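Ticket: Zilside router drops Wi-Fi every evening
Status: open (again)
Opened by: Mattes Görtz

Connection at the Grurkstead office dies at 6:40 pm and comes back when it feels like it. Drisetti support blames "interference from neighbors." The neighbor is a field.

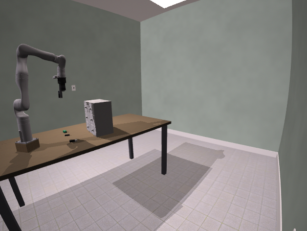
Ran their speed test on a cable: 400 down. The plan says 800. I was told this is normal at peak times – peak for whom?

Update 1
Support asked for a factory reset. Did it. Same drop, same time. Lis moved her laptop to the 2.4 band and lost it too, so I don't buy the band steering theory.

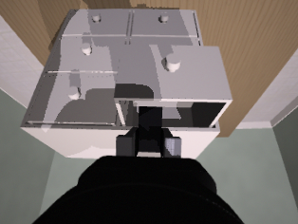 Update 2
New firmware pushed remotely. Release notes say "stability improvements," which could mean anything. Log shows 69 DHCP renewals overnight.

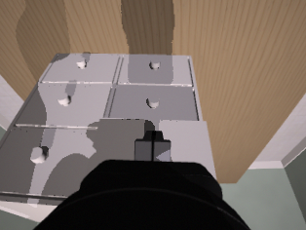
Lease time was set to 2 minutes. I never touched it, and the reset should have cleared it. Changed it to 24 hours. One quiet evening so far – not closing this on one evening.

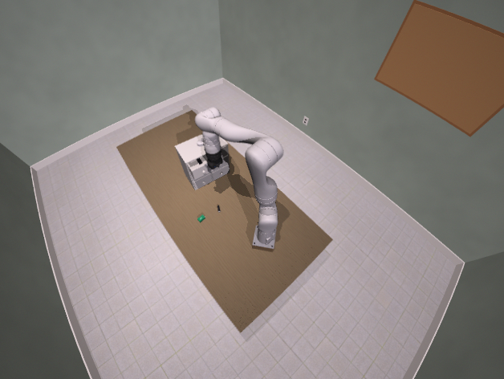 Does a short lease explain the slow cable speed too?
I doubt it. Drisetti still has to check the line profile, and they have had that request since March.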